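The planner that kept picking the long way around

12 December 2019

So I finally got back to the planner this week, after leaving it alone since September (sorry to everyone who emailed, I read them all, I promise!). If you missed the earlier posts, Dagdag is my little motion planner, and I run it in a simulated kitchen because my apartment kitchen is the size of a closet and I like my plates.

The bug was a weird one. I'd ask for a short move over the counters, maybe a hand's width, and the arm would swing way up, fold its elbow back and come down from the other side like it was scared of something. The path was legal. No collisions, joint limits fine, the checker was happy. It was just ugly, and it took 11 seconds for something that should have taken 2.

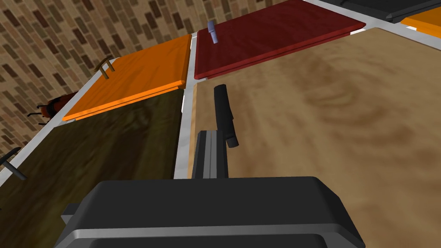 My first guess was the sampler. I had it capped at 600 samples per query, so I bumped that to 4,000 and went to make coffee. Same silly path, only slower to find! Then I blamed the smoother, which I always do, and spent a whole evening stepping through shortcut code that was doing its job perfectly well.

It was Rowena Estrella who got me looking at the cost function. She works on the grasping side over at Plivdale and had seen something like it in her own code – I was adding up joint distances without wrapping the angles. So if the wrist was sitting just past the half-turn mark, a tiny nudge looked like almost a full spin, and the planner did the sensible thing and went looking for anything cheaper. Poor planner. I've said some mean things to it.

The fix is one line in the distance function, plus a test I should have written a year ago. I also added a little plot that draws each joint against time, so next time I can see a jump like that before I start tearing up the smoother.

Still on my list: the collision padding is the same for every surface, and it's too fat near cabinet doors. I want to set it per object, but that means touching the scene loader, and I'm putting that off until after the holidays.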